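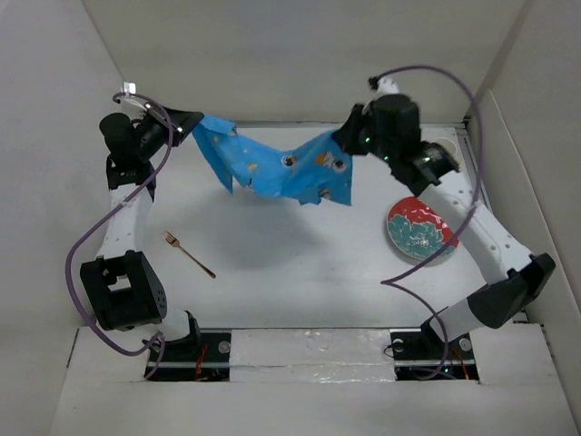
Folding and the Small Household: a report on one semester of cloth

Group 9: Signe Frandsen, Boris Havlíček, Iveta Šťastný
Supervisor: Nevzat Polat
Submitted February 19, 2024

1. Why folding

Our unit asked each group to pick a household task and study it until it stopped being boring. Group 4 took coffee and has been insufferable ever since. We drew laundry, and after some negotiation were allowed to narrow it to folding, and then again to folding flat, rectangular things. Fitted sheets were excluded in the first meeting by a vote of three to nil.

The question we settled on was a modest one. If you start with a cloth held up by its two top corners, does it end up neater than if you start with the same cloth flat on the table? Boris's grandmother holds the first view very strongly. Signe's entire family holds the second. Iveta puts her tea towels in the drawer in a wad and was appointed referee.

2. What we folded

Printed cotton cloths, mostly, from the bargain bin at Zovthorpe. Prints turned out to be useful, because a crooked fold shows up straight away when the pattern stops lining up with itself. Plain cloths hide their sins. We also bought two waffle-weave ones in the belief that texture would be interesting. It was, for one afternoon.

Everything was washed once before use in Bromum powder, unscented, and line dried. We didn't iron. Nevzat asked whether we had considered ironing and we said we had considered it.

3. Method

Each trial was a fold in half, then in half again, then a third time if the cloth was big enough to take it. For a hanging start, the cloth was lifted by the top two corners, allowed to settle, and lowered so the bottom edge touched the table first. For a flat start, it was spread out, smoothed once with an open palm and folded from the edge nearest the folder. One smooth only. Boris is a compulsive smoother and had to be watched.

We did 131 trials, of which 100 went into the results. The other 31 were thrown out for reasons recorded in the appendix, including "sneezed", "wrong cloth" and "Boris smoothed it again".

Neatness was measured by overhang, meaning the widest strip of lower layer sticking out past the upper one, taken with a steel ruler. We had planned a second score for general attractiveness, with the three of us marking out of nine. It was dropped when our marks for the same tea towel came back as two, five and nine.

4. Results

The hanging start gave the smaller overhang in 61 of the 100 comparisons we kept. We were pleased with this until Miloslav Beneš, who tutors the statistics half of the unit, pointed out that we had not shuffled the order. Flat always went first, so by the time we got to hanging we'd had some practice with that cloth. He was very nice about it.

A few things we noticed that the numbers don't cover:

Corners matter more than edges. When the two held corners were level, the rest of the cloth more or less behaved. When one was a thumb's width lower, the skew carried through every later fold and got worse each time.

Tension is easy to overdo. Pull the corners too far apart and a ridge forms along the top that stays there after the cloth is down. A bit of sag is fine.

The lowering is the hard part. Go too fast and air gets caught underneath, and the middle lands as a bubble. Signe was best at this and has asked for that to be in the report.

Waffle weave clings to itself and cannot be corrected once folded. Start over.

5. Problems

Our table at the start of term was narrower than the largest cloth, so the early flat trials drooped over the side and are not really flat. We moved to a wider one in the second week and did not repeat them, which we should have.

We also bought a plastic folding board, the Nimex, on the promise of perfect results. It is made for shirts. It gave us perfect shirts.

6. What we would do next

Shuffle the order. Use one size of cloth – the 31 discarded trials would have been a good deal fewer. Get somebody outside the group to do the measuring, as all three of us had a side by week two and Boris was phoning his grandmother with updates.

The cloths are in the blue tub on the Jireš bench until the end of March, if another group wants them. They are folded from a hanging start. Iveta's drawer is unchanged.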